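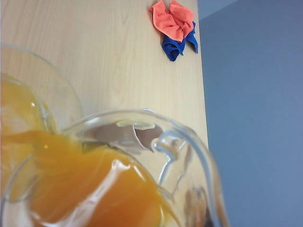 How much money do you need to start selling online? Enough to cover your stock, your fees and three months of selling nothing. For most people in this course that figure is higher than the ad they clicked on.

Print this page | E-mail this page

Unit 4: Reading an income claim

Start with the word "earn." Sellers of courses use it for sales, for profit and for a payout before refunds, sometimes all in one paragraph. If a shop takes in $800 in July and spends $409 on ads and $80 on software, what's left still has to pay for the goods.
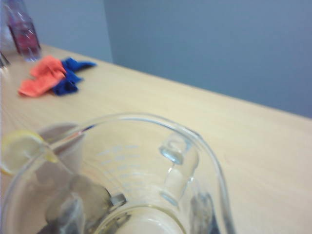
Then ask who the claim leaves out. Bollomwood, our case for this unit, quotes 11 members who "replaced their day job." It doesn't say how many signed up, or what the day jobs paid. I wrote to ask and got a discount code.

Automation deserves the same treatment. Utix will send your order e-mails while you sleep — fine. It won't deal with a parcel lost on the way to Pletotstead, or a buyer who wants her money back at 2 a.m. Ditte Lykkegaard's log (handed out last time) shows where her evenings went. Read it before you believe anybody's "four hours a week."

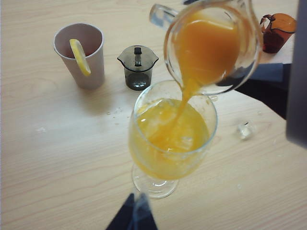 A refund promise is worth what the terms say it's worth. Look for the start date, the proof they want, and whether "completed all modules" is a condition. It usually is, and the last module tends to open after the refund window has closed.
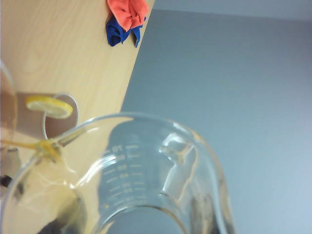 Page 11

For next class: pick one claim from the Ostapchuk packet and rewrite it using only numbers the seller gives. If nothing survives, hand in the blank sheet with your name on it.

Last updated: July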